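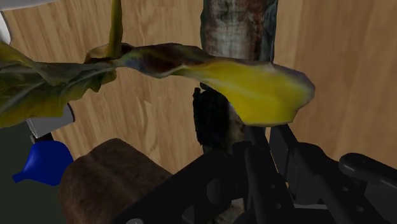
Planning the second arm: gallery
Carmela Bortolotti, February 2019

At Bulham we must decide before July if we buy one more arm for the table-clearing work, or spend the money on better grippers. I collected these pictures from the simulated room, so that everybody who signs the budget can see what kind of work we are paying for. The quote from Kapoor is for 16 gripper fingers at $300 each. Foretis offers a similar part for $400, with the spare covers included. The simulation licence from Murkix costs $1,000 for the year and is already paid.

My own favourite is the second option — the arm we have is big enough for a table of this size, but the fingers must work close to leaves and glass, and that is where I would put the money first.

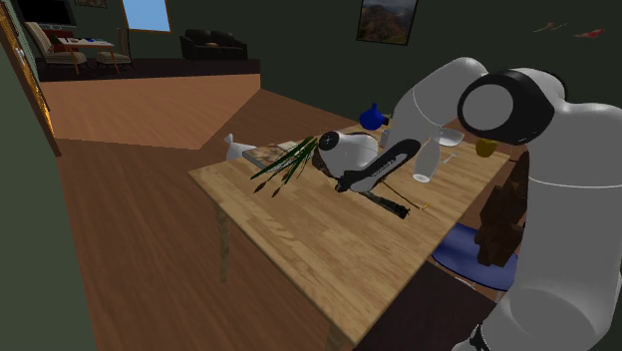
Gripper low over the table, with the long green leaves on one side and the glass bottle on the other.

Please send me your comments on the quotes before I ask for the final prices.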